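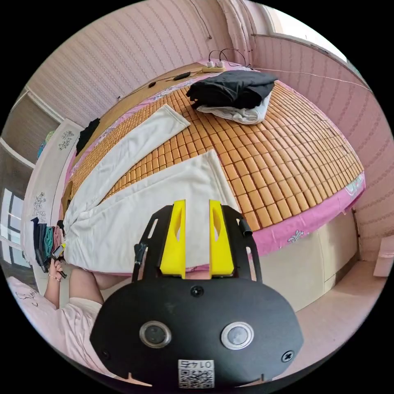

The Woman Who Doesn't Believe in Cool Sleep

Karlijn Van Wijk has a spreadsheet with 2,994 rows in it, and each row is a night. She started it in January, six winters back, when she was still writing product copy for a bedding importer in Hasdale and had begun to doubt most of what she was being paid to type. Some of the nights are hers. The rest come from people who answered a notice she put up, and who agreed to write down what they slept on, how warm the room was, and how they felt at breakfast.

"It's not science," she says before I can ask. "I want that at the top. It's people with pencils."

I went to see her because the summer bedding catalogs had arrived again, and because I had slept badly under something called a cooling comforter. It was sold to me with a drawing of a blue arrow leaving a sleeping man's chest. I wanted somebody to tell me whether the arrow was real. Van Wijk, who left the trade and now writes a newsletter that goes out to 1,036 people, has made something of a career out of that kind of question.

She lives two floors up over a dry cleaner, with no air conditioning. She offered me tap water and sat down with her back to the window.

Her complaint starts with the word "cooling." A sheet, she says, has no way to cool anybody. It can feel cold when you get in, and it can get out of the way of your sweat, and those are two different jobs.

"The first one lasts a few minutes. You lie down, the fabric takes some heat off you, and then it's the same temperature you are. Everybody knows this from bathroom tile. You stand on it, it's freezing, you keep standing there, it's fine. But nobody's selling you tile for eight hours."

I told her about the comforter. She asked who made it, and when I said Divitz she nodded for a while.

"I wrote for a competitor of theirs," she said. "We had the arrow too. Ours was green."

The second job is the one she thinks matters. Sweat has to go somewhere, and it does the most good if it can dry off your skin. She likes old answers to this: hard mats, woven mats, tiled mats, thin cotton, a cot with a sling you can feel the air through. People in hot places have been lying on firm, smooth surfaces in July for a very long time, she points out, and they didn't need a catalog to start.

So she is a believer in mats?

"No. Don't write that." She got up and shut the window against the noise of the street, then thought better of it and opened it again. "I think a mat is a fair bet if you sleep on your back and you weigh what I weigh. If you sleep on your side you'll hate it by two in the morning. I've got people in the log who swear by them and people who lasted one night. There was a man who said it was like sleeping on a cutting board. He's right, it is a bit."

What about the numbers? I had assumed that a person with that many rows would have a ranking. She does have one, and she doesn't think much of it. When she sorts the nights by how people said they felt, the bedding hardly moves them. Room temperature moves them some. Whether the person had an argument that evening moves them more, and she only knows that because a few of her pencil people wrote it in the margin without being asked.

"I never made a column for it. I should have. That's what I mean about it not being science. I went in with sheets on my mind, so I asked about sheets."

I pushed her on this. If the bedding hardly matters, why does she still write a newsletter about it? It seemed to me that she might be in the same business she quit, with the arrow turned around. A person can make a nice living being against things.

"It's not a nice living," she said. She told me the newsletter brought in enough last year to pay the electric bill and replace a fan. Most of her income is from editing manuals for a pump company. But she took the point. "Sure. If I said it didn't matter and stopped, that would be consistent. I still get letters from people about to put a mattress pad on a credit card. I'd like them to wait a week."

Waiting a week is the closest she comes to a method. She wants people to try what they own first. Take the comforter off and use only the top sheet. Move the bed away from the wall. Hang a damp towel near the fan, which she says does a little in dry air and nothing at all in sticky air, and she is tired of seeing it recommended to people in Louisiana. Wash the sheets without softener a couple of times and see if they take up water better.

I did not find all of this convincing, and told her so. I have moved my bed away from the wall. All it did was give me a place to lose socks.

"Then put it back," she said.

She is harder on thread count than on anything else. In her old job she watched a number on a package go from one figure to double that figure between two shipments, with no change in the cloth that she could feel. The explanation given to her was that the yarn had two strands twisted together and somebody upstairs had decided to count both. She keeps a square of each in a desk drawer and made me close my eyes and pick the better one. I picked one. She wouldn't tell me which it was.

The company in that story was Jestell, and she asked me to say that she has no idea what they do now, since she left a long time ago and the people she worked with have gone too. I called the number on their site twice and left messages. No one called back.

There is one product she went in wanting to dislike and couldn't. It's a plain linen sheet from a mill shop called Arnaud, sold without any claims on it whatever. She had it on her own bed for 11 weeks one summer and wrote it up as "fine." That review got more angry mail than anything she has published. Readers wanted it to be wonderful, or they wanted it to be a cheat.

"Fine is a good score for a sheet," she said. "You're unconscious."

I asked what she sleeps on these days. She said it depends on the month and that she'd prefer not to be quoted on brands, and then she listed several, with the prices, going back and correcting one of them. The cheapest was a cotton flat sheet from a hospital supplier. It's rough for the first ten washes. She has two and rotates them.

We talked for a while about the gadgets: the pads with water in them, the blowers that push air under the covers. She allows that some of these really do move heat, because they have a plug. Her doubts are about the noise, the cost and the cleaning. One of her log keepers owned a water pad and liked it very much until it came time to drain it, and his last entry is a single word I can't print here.

As for my comforter, she told me to look for the fiber label, the sewn-in one with the washing instructions, and ignore the cardboard. When I got home I checked. It said polyester, both sides, and polyester fill. The cardboard had said "arctic" four times.

I wrote to tell her. She wrote back asking what the temperature was in my room, and whether I'd mind keeping track of it for the rest of the summer.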